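Picking Up the Mouse: A Day with Wirner's Hand-Held Gripper

The open day at Wirner's Wedon office had no robot arm on the programme until after lunch. The morning was given over to a gripper with a handle, a camera and an operator, used at a meeting-room table to record the kind of short task that the arm downstairs would later attempt. Visitors were let in a few at a time, asked to stand back from the table, and allowed to try the tool themselves once the scheduled recordings were done.

The task was to pick up a computer mouse, lift it clear of its mat and set it down again. The camera travels with the gripper, so the fingers stay in the same part of the view while the room moves behind them.

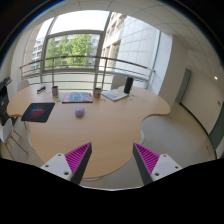

Fingers open, with the mat and mouse in the middle of the table:

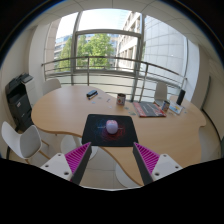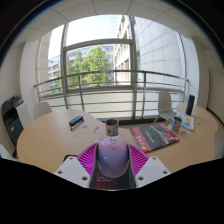
Why a mouse

Mekdes Feyisa runs the data collection side of the project and wrote the object list. A mouse is on it for dull reasons. It is small enough to fit between the fingers from several directions, the shell is smooth, and the sides are not parallel. A grip taken too far forward tends to slide backwards as the fingers close. A grip taken too high pinches the curve of the shell and pushes the mouse down into the mat. Both errors are easy to make by hand and both turn up in the recordings.

The mat adds a second problem. An operator who comes in low will catch its edge or drag it along with the mouse, and the recording then shows two objects moving when the instruction concerned one. Wirner keeps those recordings, but tags them separately. Feyisa's view is that a set made only of clean picks gives a controller no information about what the start of a bad pick looks like.

The other things on the table are there as clutter. They are moved between recordings according to a printed sheet, and some sheets call for almost nothing to be moved at all. The intention is to stop the software from learning that the mouse is always to be found the same distance from the same mug. Feyisa admits that people are poor at moving things at random. Left to themselves, her operators pushed everything to the far side of the table, out of the way of their own wrists, and the sheets were introduced after that.

The tool

The gripper is called Vultent inside the company and is now in its second version. The idea is an old one: give the person the same hand as the machine, so that whatever the person does with it can in principle be done by the machine. If the fingers cannot reach around an object, the operator finds out at once, and no effort is wasted on recording a movement that relies on a thumb.

Two coloured, ribbed fingers face each other on pale mounts, with a dark strip along the inner side of each. The mounts are held by screws and the whole finger assembly can be swapped at the bench. Dagim Feyisa, Mekdes's brother and the mechanical engineer on the project, had a tray of spares on the windowsill downstairs and was happy to take one apart for anyone who asked. His main complaint concerned the first version, in which the gap between the fingers was read from a sensor on the trigger. Any play in the linkage appeared in the data as finger movement. The second version takes the reading from the camera image, by tracking where the fingers are in view, and the trigger sensor is kept only as a check.

The lens is very wide. At the table this has an obvious benefit, in that the object, both fingers and most of the room are in view together. The room matters more than visitors tended to expect. The position of the tool from moment to moment is worked out from fixed features in the background, combined with readings from a motion sensor in the handle. Window frames, railings and panel joints in a ceiling are all useful for this. A plain white wall seen from close range is of very little use, and operators are asked not to turn the tool towards one.

The price of the wide lens is distortion. Straight edges bend into arcs, and the bend changes as the tool turns. Correction is handled in software with a calibration made for each individual camera, repeated whenever a lens is touched. Dagim was asked whether one calibration could serve for a batch of cameras. It had been tried, he said, and the height error at the fingertips was large enough to miss a flat object altogether.

Daylight is the other nuisance. The meeting room has a large window, and on a bright day the exposure shifts as the tool swings past it. Wirner does not lower the blinds for recordings. The argument is that the arm will eventually have to work in offices with windows, so the data should have windows in it too. A second argument, offered by Dagim with less ceremony, is that closing the blinds removes half the background features and the tracking gets worse.

What gets recorded

Each demonstration is a short piece of video with the tool position, the finger gap and a written instruction attached. By the morning of the open day the mouse task had 923 of them. Of those, 600 had passed checking and were in the training set. The remainder were waiting for review, had lost tracking at some point, or carried one of the tags that keep them out of the main set.

Hamdia Birhane does the checking. She demonstrated the review software on a laptop in the corridor, and it was the least crowded stop of the morning, which was a pity. A plot of tool position runs under the video. A healthy recording gives a smooth approach, a flat section while the fingers close, and a lift. A recording with lost tracking shows a sudden step in the plot while the video carries on perfectly normally. Someone watching the video alone would pass it every time.

Her second test is for hesitation. Operators who are unsure of a grip stop short of the object, wait, and then go in. Software trained on many such recordings will also stop short and wait, with nothing to tell it when the waiting should end. Birhane marks the pause and trims it if she can. If the tool drifts during the pause she rejects the whole piece. New operators have a high rejection rate for this reason in their first sessions, and she has stopped sending them individual comments about it, as the comments made them hesitate more.

She also reads the instructions. The wording is chosen by the operator from a list, and the list has had to be shortened. "Put the mouse back" proved ambiguous when the mouse had started off the mat. It is now either "on the mat" or "beside the mat".

The arm

After lunch the visitors moved down to the laboratory, where an arm the team calls Higuchi was bolted to a bench carrying the same fingers and the same model of camera. No laptop screen was needed to follow what it was doing. Amanuel Yilma, who leads the control work, placed a mouse on a mat, stepped behind the yellow line and started the run.

The approach was slower than any of the operators had been that morning. Yilma put this down to a speed limit set for visitors. The first pick was good. On the next, the arm closed with the mouse well towards the fingertips, lifted, and lost it at the top of the movement. It then went back down to the empty spot on the mat, closed on nothing and lifted again. Yilma let it finish. The controller has no separate means of knowing that the object has gone; it works from what the camera sees, and in this case it evidently did not see enough.

He then repeated the run with the mat turned and a stack of papers added beside it. This went more smoothly, and a further run with the overhead lights off also succeeded, although the arm corrected itself twice on the way down. He would not give a success rate. The bench had been rebuilt that week, and he considered any figure from before the rebuild to be out of date.

Questions from the floor were mostly about transfer. Would the recordings still be useful on a different arm? In Yilma's opinion they would be, provided the fingers and the camera mounting are unchanged and the arm can reach the positions in question. That last condition is a real one. A person can step sideways, lean over a table and turn the wrist well past the point at which a bench-mounted arm runs out of joint travel. Recordings that fall outside the reach of the arm are filtered by a script, and for tasks at the far side of a table the script discards a good deal.

Trying it

The session for visitors was run by Mebrat Teshome, the most experienced of the operators. Her instructions were brief. Hold the elbow in, look at the fingertips and not at the object, and close the trigger at an even rate. Most people managed a pick at the first attempt and a poor one at that. The handle is heavier than it looks, and the weight sits forward of the hand, so the tips drop slightly as the trigger is squeezed. Teshome compensates by coming in a little high. She had stopped noticing that she did it until Birhane pointed it out on the plots.

My own attempt pushed the mat a good distance before the fingers closed. It was tagged accordingly.

The event took place on 9 April 2021. Wirner intends to run another once the next task, a mug with a handle, has enough recordings to show on the arm. Places are limited by the size of the laboratory and should be requested through the Wedon office.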